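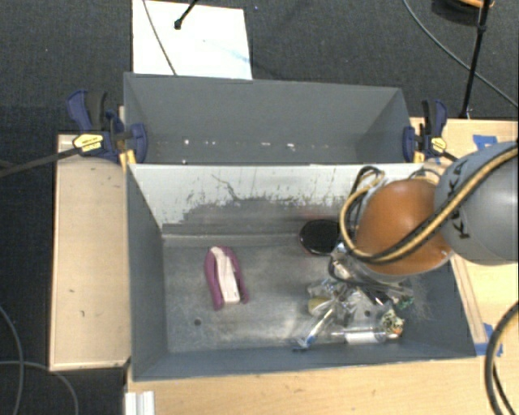
Filtering bad grasps near bin walls

Rodel Aquino
4 min read

Most failed picks in our logs come from one place: the strip of floor next to the wall. The grasp planner scores a candidate on the object's shape alone, and the arm then finds out about the wall the hard way. This page adds a wall check between the planner and the motion request. It assumes you have the Menby planner running and a depth camera calibrated to the robot base.

1. Fit the bin. Clear it, take one depth capture and run the fit tool. It saves the floor plane, four wall planes and the rim height to bin.yaml. Sloping walls are fine, but don't replace them with a box. If you use two bins, fit each one and give it its own name.

2. Crop the cloud. Drop every point outside the walls and every point less than 3 mm above the floor plane. Scratches, worn paint and bolt holes in the floor will otherwise turn up as small objects.

3. Ask for more candidates. Set num_candidates to 200. The default of 50 is too low once the filter starts throwing them out.

4. Check the whole hand. Load the collision mesh for the gripper, the wrist and the cable bundle. Many people leave the cables out. A capsule with a radius of 83 mm covered ours - measure yours with the wrist turned to both limits.

5. Reject and re-rank. For each candidate, test the mesh at the grasp pose and again at the pre-grasp pose. Throw out any that cross a wall plane below the rim. Sort what is left by the planner's score.

6. Handle an empty list. If nothing passes, rotate each candidate by 180 degrees about the approach axis and test again. If that fails too, call the nudge routine and take a new capture.

Clear plastic often gives no depth at all, and this filter won't help with that. Shiela Javier is writing up the mask method separately.

23 comments
Share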